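Budgeting for a second arm: what the first one taught me

02/09/2022

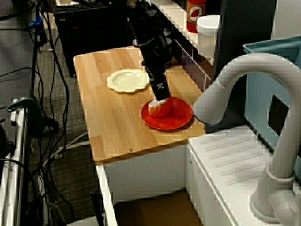
I have been asked to put in a request for a second manipulation cell before the end of the budget round, and Catrin Gough wants it on one page. It will not fit on one page, so the long version goes on the blog and she can have the summary.

The starting point is the quote from Brerkia, who supplied our present arm. Their figure for a second one is higher than the first by a margin I can live with. The trouble is that the arm was never the part that went over. When I added up the first cell properly in July, going through the order book line by line, there were 80 separate purchases against it. The original request had listed nine. Most of the rest were small, and small orders are where a budget like ours leaks.

Some headings I would now put in from the start.

Gripper and fingers. The gripper comes with one set of fingers and we treat those as disposable. Gripping round, smooth things from above wears the contact faces unevenly, and once they are worn the grasp results drift without any obvious fault. I am asking for four spare sets. I also want a second gripper body on the shelf, as the lead time from Lidance was long enough last winter to stop work entirely.

Markers. Printed markers cost next to nothing, but they need to be flat, matt and stuck down square. We spent two afternoons redoing ones I had printed on the office printer. Order them made up.

Props. Emrys Craddock laughed when he saw toy kitchen parts on a capital request, and the finance system did not have a category for them either. They belong in it all the same. Play food, plates and a child-size sink unit are cheap, they survive being dropped, and they can be replaced with the same item if you buy enough at once. Buy enough at once. We bought single plates, the shop changed its range, and now any comparison between old and new runs carries a footnote. I have allowed 200 pounds for props, all bought in one order and half of it kept in the cupboard.

Worktop. Real wood worktop, fixed to a cabinet base at a height the arm can reach across without going near its joint limits. Measure reach to the far corner with the gripper pointing straight down, which takes a good deal off the figure on the data sheet. I did not do this the first time and we moved the base plate as a result, at a cost of one day and a set of new holes.

Cables. I had one line for cables and it said "cables". The new request has power, network, camera and emergency stop listed separately, with lengths, plus trunking. Cable lengths should be taken along the route the cable will follow, including the loop it needs for the arm to move, and then rounded up. The replacement camera leads and clamps came to 468 pounds on the first cell, spread over so many orders that I did not notice until July.

Compute. We will share the existing machine for training and buy a smaller one for control. Mikkelsen quoted for both together and the saving did not justify the second large machine. I may change my mind on this if the two cells are to run overnight at the same time.

Service. Brerkia offer a yearly contract. Tolik, who are nearer, will do call-outs by the hour. On the first cell's record the hourly rate comes out cheaper, but one year of faults is a thin basis for a decision, so I have put in the contract price and marked it as open.

Staff time. This is the line that always gets removed — and then the work is done anyway, out of somebody's other project. I have put it back. Setting up, calibrating and writing the reset procedure took longer than delivery and installation combined.

Still outstanding: a delivery date from Brerkia in writing, the floor loading for the other room, and whether the carriage charge is per crate or per order. I will update the post when the first of those arrives.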